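Changes to Lunch Service at the Flornthorpe Dining Hall
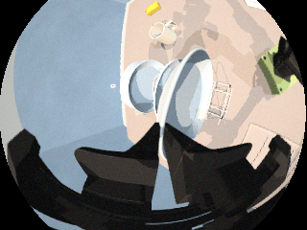

Page last updated: 7th October

The Office of Residential Services has completed its review of midday meals at Flornthorpe Hall, and the new arrangements are now in effect. Residents, staff and registered guests are asked to read this notice before their next visit.

Lunch will be served in two sittings. The first is reserved for residents of the Nirkby wing and for staff whose duties begin in the early afternoon. The second is open to everyone else. Residents who have a standing medical or work conflict with their assigned sitting may ask for a transfer at the front desk. Transfers are granted for the full term and cannot be changed from one day to the next.

The decision follows a survey conducted by Kanako Sugawara, Assistant Director for Dining, to which 742 people replied. The most frequent complaint was the length of the line at the hot counter. The second was noise. The dining room seats 80 people at a time, and on most days last term it was full well before the kitchen had finished putting out the main course.

"We looked at extending the room and we looked at extending the hours," Ms. Sugawara said. "The hours were something we could change this year."

The menu has also been revised. Soup and a grain dish will be offered at both sittings, and the salad counter will be refilled between them. The kitchen will continue to prepare meals without nuts. Residents with other dietary needs should complete a new form even if they have one on file, as the earlier forms did not ask about sesame. Completed forms go to Delali Ametepe in the kitchen office. Please allow up to six working days for a new form to take effect – during that time, the previous instructions will be followed.

Bread is now supplied by Erari, which also provides the rolls served at breakfast. The contract with the former supplier ended at the close of the summer term. Several residents have asked whether the dark rye loaf will return. It will be available at the second sitting only until the order can be increased.

Dishes may not be taken out of the dining room. A large number of bowls and mugs were missing at the last stock check, and replacing them is charged to the same budget that pays for the evening fruit table. Anyone with dining hall dishes in a bedroom or shared kitchen may return them to the cart outside the laundry room. No names will be taken. Residents who are unwell may have a meal carried up by a friend, using the covered trays kept at the front desk.

Guest meals must be booked by noon on the day before the visit. A resident may bring no more than 2 guests to a sitting. Payment is made at the desk, by card, and guest tickets are not refundable. Groups wishing to use the Ragab Room for a private lunch should write to Amr Bouazza, who keeps the calendar for that room. The Ragab Room is fully booked for the rest of this term – requests for January are being accepted.

Comments on the new sittings may be left in the box beside the dining room door or given to any member of the dining staff. Ms. Sugawara will present a first report on attendance at the next residents' meeting, and the minutes will be posted on the board outside the main office.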